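로봇 시스템 안전 및 고장 분석
강의 노트 8: 시뮬레이션 환경에서의 손목 자세 이탈과 빈 파지

배포일: 2026년 2월 8일
선수 내용: 강의 노트 3(좌표계와 회전 표현), 평행 그리퍼의 개폐 제어

1. 사례의 범위

이번 노트에서는 Drallmont 실습 환경에서 발생한 손목 자세 이탈을 다룬다. Drallmont는 실내 공간을 단순 음영으로 렌더링하는 시뮬레이터이며, 제어기는 Keseo, 로그 수집기는 Aitken을 사용한다. 과제는 작업면 위의 물체에 접근하여 평행 그리퍼로 파지하고 지정 위치로 옮기는 것이다.

고장은 33번 에피소드에서 기록되었다. 제어기는 파지 완료를 보고했으나 물체는 초기 위치에서 이동하지 않았고, 손목은 목표 자세에서 크게 벗어난 채 이송 구간에 진입하였다. 예외 처리나 비상 정지는 호출되지 않았다. 오류 코드 없이 정상 종료된 에피소드라는 점에서 실제 설비의 '무경보 고장'에 해당한다.

2. 용어

자세 이탈: 말단 장치의 실제 자세와 계획 자세의 차이가 허용치를 넘은 상태. 위치 오차와 회전 오차를 구분하여 기록한다.
빈 파지: 손가락 사이에 물체가 없는 상태에서 파지 완료로 판정되는 것.
무경보 고장: 시스템이 임무를 수행하지 못했으나 감시 계층에서 이상을 검출하지 못한 고장.

3. 손목 시점에서의 확인

손목 시점 영상은 관절 로그만으로 구분하기 어려운 두 가지를 판단하는 데 쓴다. 하나는 손가락 사이의 점유 여부이고, 다른 하나는 주변 평면에 대한 그리퍼의 기울기이다. 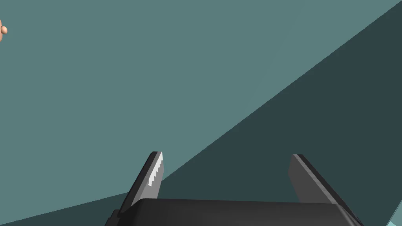 관절 로그와 영상을 대조할 때는 시간축을 먼저 맞춘다. Aitken은 관절값과 영상을 서로 다른 버퍼에 저장하므로 같은 행 번호가 같은 시각을 의미하지 않는다. 33번 에피소드에서는 영상 버퍼가 관절 버퍼보다 3프레임 늦었다. 이 지연을 보정하지 않으면 파지 판정 이전의 영상을 판정 이후의 것으로 잘못 읽게 된다.

보정 후의 사건 순서는 다음과 같다.

(가) 접근 구간 종료. 위치 오차는 허용치 이내.
(나) 손목 회전 목표 갱신. 회전 오차가 증가하기 시작.
(다) 닫힘 명령 송신. 개도 측정값은 변하지 않음.
(라) 대기 시간 만료. 상태 변수가 '파지 완료'로 전환.
(마) 이송 구간 진입.

(다)와 (라) 사이에 제어기가 참조한 것은 경과 시간뿐이다. 개도 측정값은 기록되고 있었으나 상태 전환 조건에 포함되어 있지 않았다.

4. 원인 분석

4.1 회전 목표의 해석 오류

Keseo의 경로 생성기는 회전 목표를 사원수로 출력한다. 성분 순서는 스칼라 우선이다. 반면 Drallmont의 입력 인터페이스는 스칼라를 마지막 성분으로 읽는다. 두 모듈 사이의 변환 함수는 June 배포판, 즉 6월 판에서 정리되면서 접근 구간에만 남고 회전 갱신 구간에서는 누락되었다.

잘못된 순서로 읽힌 사원수도 크기는 1이다. 따라서 정규화 검사를 통과하며, 유효한 회전이지만 의도와 다른 회전이 된다. 정규화 검사는 수치 오차를 찾는 수단이고 규약의 불일치는 검출하지 못한다.

4.2 닫힘 명령의 폐기

구동 계층은 손목의 회전 오차가 한계를 넘으면 손가락 명령을 폐기한다. 폐기 사실은 디버그 수준 로그에만 남는다. 실습 환경의 기본 로그 수준에서는 이 메시지가 출력되지 않으므로, 상위 제어기는 명령이 수락된 것으로 간주하였다.

4.3 시간 기반 완료 판정

파지 완료는 닫힘 명령 송신 후 대기 시간이 지나면 성립하도록 구현되어 있었다. 앞의 두 결함이 없었더라도 물체가 미끄러지거나 접근 위치가 어긋나면 같은 오판이 발생한다. 세 결함 가운데 실제 설비에서의 위험도가 가장 높은 항목으로 분류한다.

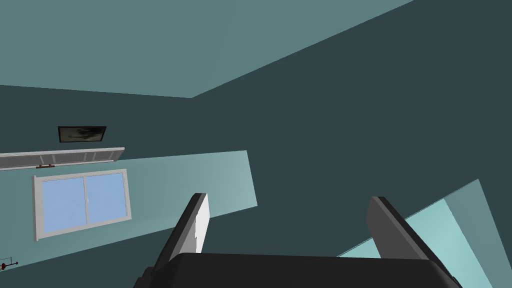

빈 파지의 판정에는 개도, 접촉, 영상의 세 근거를 사용하며, 어느 하나만으로 완료를 선언하지 않는다. 개도는 물체의 폭과 비교하고, 접촉은 양쪽 손가락에서 독립적으로 확인한다. 영상에서는 손가락 사이의 영역을 본다. 위 시점에서는 두 손가락이 넓게 벌어져 있고 그 사이로 어두운 벽면이 그대로 보이므로 파지 상태로 볼 근거가 없다. 기울기의 경우 창틀처럼 공간 안에서 방향이 고정된 요소를 기준으로 삼을 수 있으나, 창이 화면에서 기울어져 있다는 것만으로 고장을 확정해서는 안 된다. 손목에 고정된 시점에서는 정상적인 손목 회전도 같은 모습을 만든다. 반드시 같은 시각의 계획 자세와 비교한다.

5. 재현 시험

Flalholm 시험 절차에 따라 동일한 초기 조건에서 51회 반복하였다. 변환 함수가 누락된 구성에서는 모든 시행에서 회전 오차가 한계를 넘었고 닫힘 명령이 폐기되었다. 변환 함수를 복원한 구성에서는 폐기가 발생하지 않았다.

이어서 변환 함수를 복원한 상태로 작업 물체를 제거하고 같은 절차를 실행하였다. 시간 기반 판정은 물체가 없는데도 파지 완료를 보고하였다. 이로써 4.3의 결함은 4.1과 독립임이 확인된다. 회전 규약만 수정하고 사건을 종결하면 안 된다.

6. 시정 조치

(1) 사원수의 성분 순서를 자료형에 명시한다. 순서가 없는 4원소 배열은 인터페이스에서 거부한다.
(2) 변환 함수의 시험에는 단위 회전만 사용하지 않는다. 서로 다른 축에 대한 비대칭 회전을 포함한다.
(3) 명령 폐기는 경고 수준 이상으로 기록하고 상위 제어기에 반환값으로 전달한다.
(4) 파지 완료 조건에 개도와 접촉을 포함한다. 대기 시간 만료는 실패로 처리한다.
(5) 이송 구간 진입 전에 회전 오차를 다시 검사한다. 한계 초과 시 현재 위치에서 정지하며 자동 복귀는 허용하지 않는다.

(5)의 자동 복귀 금지는 실제 설비로 이식할 때 특히 중요하다. 자세 해석이 잘못된 상태에서는 복귀 경로 역시 잘못 계산된다.

7. 과제

33번 에피소드의 로그로 고장 나무를 작성한다. 정상 사건은 '물체를 파지하지 않은 상태에서 이송 구간 진입'으로 둔다. 여기서 '정상'은 나무의 꼭대기를 뜻한다. 4절의 세 결함을 배치하고 각 게이트가 AND인지 OR인지 근거를 적는다. 버퍼 지연은 고장의 원인이 아니라 분석상의 오차 요인이므로 나무에 넣지 말고 별도로 기술한다.

제출물에는 보정 전후의 시간축을 함께 첨부한다.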